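Folding and laundry tips from the cloth handling trials

Manuela Lombardi and Gianni Bianchini run the cloth handling work at Hamberg, where people fold and straighten fabric with hand-held grippers and a robot arm learns from the recordings. The current set has 4,000 recordings. The arm trained on the first 1,000 could lift a cloth but often dragged the one under it along too. Most of what fixed that works just as well with fingers.

Pinch a ridge, not an edge
A flat edge is hard to pick up, and you often get two layers. Push the cloth together a little until a ridge stands up, then pinch the ridge. In the Josville trials 726 grasps were scored by hand, and the ridge pinch picked up a single layer far more often than going for the hem.

Hold with one side, pull with the other
Put one hand down flat before you move the other. Pulling with both at once shifts the whole pile.

Start with the darkest cloth
Folds are hard to see in maroon, navy or brown. Do those by a window and leave the pale colours for the evening. Recordings made in poor light were the least useful ones in the set.

Keep patterned fabric underneath
A plain cloth on a patterned one shows its outline clearly. Two plain cloths of a similar colour are easily grabbed together.

Slow down at the pinch
Gianni found that slowing only the last 44 millimetres of the reach gave nearly the same result as slowing all of it. Move at your usual speed, then ease off just before you close.

Shake once
One firm shake opens most creases. More than that and the corners tangle.

The Tornomgate trials, due in May, will cover fitted sheets.
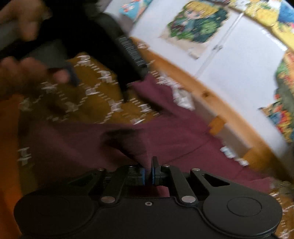
Pinching a ridge in a maroon cloth, with patterned mustard fabric behind.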